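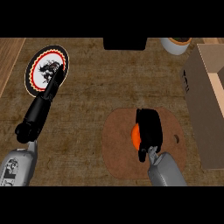 Two-Arm Build at Home: Setup and Upkeep Tips
Posted by Hatem Kettani, April
Filed under: Workshop, Odside bench notes

These notes cover a pair of small Catstead arms used for light pick-and-place work at floor level and on a bench. They assume the arms are assembled and each joint moves by hand with the power off. Most of this also applies to a single arm. Skip the sections on spacing and shared power in that case.

Work it out in the simulator first

Model the room before you drill anything. Sullus will load both arms and a floor, and a rough room takes one evening. Measure the real furniture with a tape and enter the sizes as plain boxes. Add surface textures afterward.

Put in the things that are actually going to be there: a rug, a mat or two, a cardboard box, a plant pot. An arm that plans well over a bare floor may plan badly next to a tall box. Set the box up as a solid object with its real height. If it has open flaps, model the flaps too, or leave a margin as wide as the flap on every side.

Use a round object for the first grasp tests. An orange ball is what I use in the simulator, set down over a plain brown mat, with the second arm working over a patterned round mat on the other side of the rug. The two objects want to be far enough apart that neither arm has to cross the center line. Crossing moves can come later, one arm at a time.

Lower the simulated friction until grasps start to fail, then note the value. If the grasp only holds at the default setting, the finger pads on the real arm need work.

Spacing the bases

The usable distance between bases depends on reach, and reach on paper is measured with the arm straight. A straight arm has almost no control at the tip. Plan on using the inner two-thirds of it.

My bases are mounted on one board, 885 mm long, with a base near each end. Both arms then face the same way and share a front edge. A single board also keeps the alignment if the rig gets moved between the house and Odside. Two separate boards will drift apart, and the calibration goes with them.

Mark the front edge of the board on the floor with masking tape. Mark the corners as well. Replace the tape when it starts to lift.

Rugs, mats and bare floor

A rug is a fair surface for testing drops and a poor one for anything that depends on height. Pile compresses under the board and recovers when the board is moved. After setting up on a rug, let the board sit for 40 minutes before zeroing the height.

Keep the base board on one surface. Half on rug and half on planks will put a twist in the board, and the twist shows up as one arm reading high. If there is no way around it, shim the low side with hardboard and check with a level in both directions.

Thin mats are good targets. They give the camera an edge to find, and a finger that comes down slightly low will meet something soft. Two cautions:

Tape mats down at the back. A finger tip that drags will pull a loose mat toward the base, and every later position is off by the same amount.

Watch for mats with holes or handle slots. A tip can enter the slot and catch on the way out. Cover the slot with tape during testing.

Patterned mats are harder for vision than plain ones. If detection hunts or jumps between points, try it on a plain mat under the same light before you change any code.

Fingers and pads

Bare fingers will not hold a smooth ball. The fix is cheap. Cut strips of thin neoprene to the width of the finger and bond them with contact cement. Scuff the finger with 300-grit paper first, wipe it with alcohol, and let the wipe dry. Apply cement to both faces, wait until it is tacky, then press and clamp lightly.

Trim the pads flush at the tip. An overhanging pad folds under when the finger touches down, and the grip closes crooked.

Check closing force with a kitchen scale. Stand the scale on edge against a block, close the gripper around the block and the scale platform, and read the value. Write it in pencil inside the cabinet door or wherever you will see it again. Repeat after any motor swap.

Close on round objects at or slightly below the widest point. Closing above it pushes the object down and out. If the ball keeps escaping on one side, the fingers are not centered, and the offset is nearly always in the wrist.

Dark fingers against a dark object are difficult to see on a monitor. A dot of white paint on each fingertip, on the side facing the camera, is enough.

Power and wiring

Run one supply per arm. A shared supply will work until both arms lift together, at which point the voltage sags and one controller resets. If you must share, put a large capacitor across the rail near the second arm and stagger the start-up.

Fit a real stop switch that cuts motor power. A software stop is useful in addition. Mount the switch where it can be hit without reaching over the work area. Mine is screwed to the front edge of the board, dead center, and I test it at the start of every session.

Leave a service loop at each joint. Move the joint through its full travel by hand and watch the cable. It should never go tight and never touch the floor. Secure it with hook-and-loop ties. Zip ties are fine for the fixed part of the run along the board.

Label both ends of every cable. L and R in paint marker are enough for the arms. Number the joints from the base up.

Fasteners

The base screws supplied with the kit are short for anything thicker than the stock plate. For a plywood board, use machine screws through the board with washers and lock nuts underneath. Counterbore the underside so the nuts clear the floor. Chraibi stocks the long ones in small bags, and they will sell singles at the counter if asked.

Put a small amount of removable thread locker on the wrist screws only. The base does not need it. The wrist sees most of the vibration and is the first place to work loose.

Recheck all base screws after six hours of running, then whenever the board has been carried. Tighten in a cross pattern.

Light

Even light matters more than bright light. Soft shadows do not bother the vision much; a hard shadow under the gripper will be picked up as an object. Bounce a lamp off the ceiling, or hang a sheet of baking parchment well clear in front of it. Use an LED bulb for this, and keep the parchment away from anything that gets warm.

Close the blinds. If the simulator scene is lit evenly and the room has sun across half the floor, results will not carry over.

Moving from the simulator to the room

Do it in this order.

Run the simulated path at full speed and log the joint angles.
Run the same path on the real arms at a tenth of the speed, with nothing on the floor.
Add the mats, taped.
Add the box and the pot, both empty.
Add the object to be picked up.
Raise the speed in small steps.

Do not skip the empty run. Most of the faults I have logged were a reversed joint or a swapped left and right, and both are harmless at low speed over bare floor.

A pot with soil in it can go back in once the path has run clean a few times. Put it behind the work area on a tray.

If a real arm lands short of the simulated point, measure the error at three places before you correct it. The same error everywhere is a base offset. An error that grows with distance is a wrong link length or a tilted board.

Cleaning and storage

Rug fiber finds its way into the lower joints. Brush the joints out with a dry paintbrush after each floor session and vacuum the board. Do not use compressed air, as it drives fiber past the seals.

Wipe finger pads with a damp cloth, no soap. Soap leaves a film and the grip goes off for a day.

Park both arms folded, tips low, before you cut power. They will drop the last little bit under their own weight. A folded towel under each wrist takes the knock.

Store the board flat. Mine leaned against a wall at Odside for a winter and took a bow that needed two battens to pull out.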